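Search this diary
Type and press enter
Older entries / Newer entries

November, a little after nine in the evening

I have spent the whole evening on shoes, and I can't say I'm sorry. It was raining too hard for the walk down to Istville and back, the soup was already made, and I had promised myself since the clocks changed that I would turn out the cupboard under the stairs before the cold really settled in. So out it all came on to the hall floor, wellingtons and sandals and a pair of slippers I had quite given up on, and a carrier bag of odd laces that I must have been saving for some grand purpose (I kept them, of course).

The good black pair were right at the back in their box, wrapped in tissue that had gone soft as a hanky. I bought them in Stasileck the year I started at the office, for what seemed at the time a shocking amount of money, and I remember walking round the block 3 times before I had the nerve to go in. They have done weddings and two funerals and one very long christening, and they pinched at every one of them until the soup course, when they always seemed to give up and forgive me.

They are wanted again at the end of the month, for the supper at Nepia, so I brought them through to the table where the light is better. I do love the old business of it, the tin with the lid that needs a coin to turn it, the brush that sheds on everything, the yellow duster that used to be a pyjama leg. My father did ours on a Sunday night with the wireless going, all in a row along the hearth, and I never smell polish without wanting toast.

I had forgotten how much work there is in them. All that stitching, row beside row, and the piece across the front that comes to a point like a wing. You don't notice it when they're on your feet. I went along the seams with an old toothbrush and was so taken up with it that the kettle boiled twice and I made tea neither time.

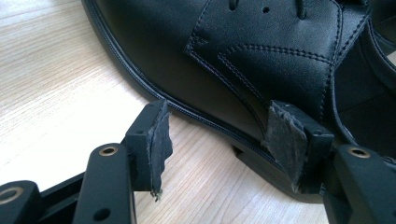 One of the good black pair, on its side on the table.

The laces will do another year, I think, though I did have a hopeful rummage in the carrier bag. The heels I'm less sure of. There is a mender's in Imier that does them while you wait, 40 minutes and a chair by the heater, and I might make a morning of it and have a bun afterwards. I must remember to ask about the insoles as well, as the left one has always had a mind to creep.

The cupboard, meanwhile, is still all over the hall. I stepped over the wellingtons to bring this up to bed, and I shall have to step over them again in the morning with the breakfast things. Two pairs are definitely for the charity bag. The slippers I have put back on, and they're very comfortable.

Wind getting up now. Must bring the geraniums in tomorrow.

Get new entries by email. Enter your address to join 757 other readers. You can unsubscribe at any time.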